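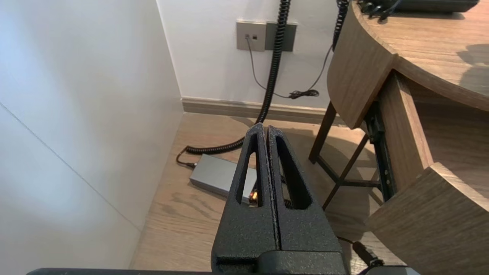 Washing Walls Without Making Them Worse

I put off washing the walls in our hallway for longer than I care to admit, and when I finally got to it one gray February I went at them with a wet sponge and far too much soap, starting at the top. Well! If you've done this you know what comes next. Dirty water ran down over the dry paint below and left long brown tears that took me the rest of the afternoon to get out. My neighbor Olga Rocha, who painted houses before she retired, came by for coffee and was very kind about it, and most of what follows I learned from her that day.

Dust first. I used to skip this, and all I did was turn the dust into mud. An old cotton pillowcase pulled over a broom head works beautifully, and you can shake it outside and turn it inside out when one side gets grubby. Go along the top of the baseboards too while you're at it.

Then wash from the bottom up. I know, it feels backward! But drips running down over wall that's already wet wipe away easily, and drips on dry wall soak in and stain. You rinse in the other direction, from the top down.

My bucket is warm water with 2 teaspoons of plain dish soap, and that's plenty for a whole room. Keep a second bucket for rinsing. Wring your cloth until it hardly drips, and please use a white one or a very faded one, as I have a pink patch behind the bookcase that came from a new red dishcloth.

Flat paint is the fussy kind. It shows every rub mark as a shiny spot, so pat at it and stop sooner than you'd like. Try a corner behind a door before you do anything out in the open. Satin and semi-gloss will put up with a good deal more.

For crayon, baking soda on a damp cloth, in small circles. For greasy fingerprints near light switches, one drop of dish soap straight on the cloth, left on for 30 seconds and then wiped (turn the power off to that switch first, and never spray at it). Scuffs from shoes and chair backs often come up with an ordinary pencil eraser, the white sort.

If a seam or hairline crack shows up once the wall is clean, let everything dry overnight before you fill it. Use a thin smear of spackle on a flexible knife, a light sanding the next day, and a dab of the wall paint if you kept any. I keep mine in a jam jar now, with the room and the color name written on the lid.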